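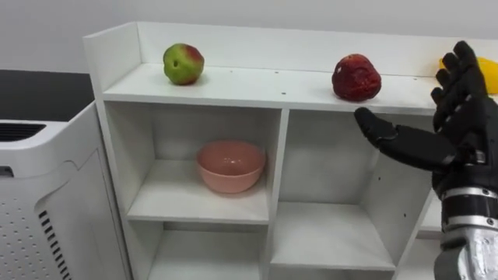
Esis told its own inquiry that a season halted is a season unfinished, and that no table drawn up in March should decide who goes down. The club's written submission made the point in its first line and returned to it on every page.

Chapter 4
Interrupted competitions

4.1 The problem

A league is a set of fixtures agreed in advance. Its final table has meaning only if each club meets every other club the same number of times, at home and away. When play stops early, that condition fails. The organiser must then choose between completing the fixtures late, declaring the season void, or producing a final order from the matches already played.

Each course has a cost. Late completion pushes into the next season and runs past the end of player contracts. Voiding removes promotion and relegation, together with any prize money tied to them. A calculated table rewards clubs that have already met their hardest opponents.

4.2 The Plondunine League

The case used in this chapter is the Plondunine League, a regional football competition. Play stopped in March with 501 matches completed across all divisions. Lopes led the top division and Zuko stood second with a match in hand. Esis was last, but four of its remaining fixtures were at home.

The rules did not cover a stoppage. They dealt with single postponed matches, and allowed 70 days for each to be replayed. The league first tried to apply this rule to the whole programme. It failed, as grounds were closed for longer than the period allowed.

4.3 Points per match

The simplest method divides the points won by the matches played. It corrects for unequal numbers of matches and needs no outside data. It does not correct for venue or for strength of opposition.

A weighted form treats home and away matches separately. The home average is multiplied by the full number of home fixtures, the away average by the full number of away fixtures, and the two results are added. Under the simple method Lopes finished first. Under the weighted method Zuko did.

4.4 Returning to training

The order of return also affects fairness. Clubs allowed to resume contact training early gain fitness over those still restricted to individual work. Section 4.6 sets out a common start date as one remedy and compares it with staggered dates.

Before reading on, note the distinction between a suspended season and an abandoned one. A suspended season keeps its fixtures in force. An abandoned season cancels them.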